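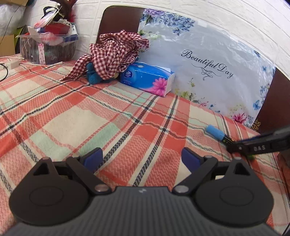
图2-1 手持夹爪腕部视角，两指张开，指间无物

第二讲 手持示教与遥操作（讲义）

一、两种采集方式

遥操作由操作员通过主手或手柄控制从臂，记录的是机器人本体的关节角和末端位姿，数据可直接用于训练，缺点是速度慢，操作员看不到接触力，容易夹过头。

手持示教不需要机械臂在场。示教者握住夹爪完成任务，夹爪上的相机记录图像，同时记录指间开度和六维位姿。之后再把轨迹映射到目标机械臂。映射时要检查三项：工作空间是否可达，关节速度是否超限，末端坐标系是否与手持端一致。Benedikt Tanner 在课上演示的 Nutent 工具包只检查前两项，第三项请自行核对。

二、视角与遮挡

腕部相机随手运动，夹爪始终占据画面下部，目标物在两指之间时最容易被挡住。

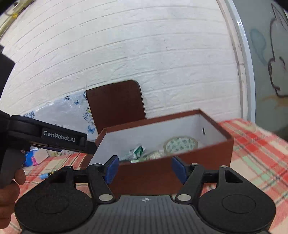 接近阶段的轨迹质量，主要取决于示教者是否让目标在图像中保持可见。相机应先对准目标，再缩小距离，手腕不要急转。以开口纸箱为例，箱内立着一卷透明胶带，前面有一团米白色的蓬松材料，靠下的小纸盒则有一部分被左侧蓝色指垫遮住。如果任务是取小纸盒，应先把夹爪平移，使它完整露出，再下探；如果取胶带，则要注意指尖与箱壁的间隙。双手任务中，另一只夹爪也会进入画面，训练时不要裁掉。

三、采集要求

1. 每个任务录50条，单条最长可达18秒。
2. 开始和结束时两指张开，各停顿一拍。
3. 每录15条改变一次物品摆放。
4. 失败的轨迹保留，单独标记，不要删除。
5. 桌布、墙面等背景不必清理，但同一组内不要更换。

四、作业

每组2人，一人示教，一人记录。任选一个取放任务，分别用手持和遥操作完成，比较两种方式的用时与轨迹平滑度。报告交给助教 Bakari Kioko，截止日期2026年4月19日。遥操作台在 Clullberg 实验室，需提前登记时段。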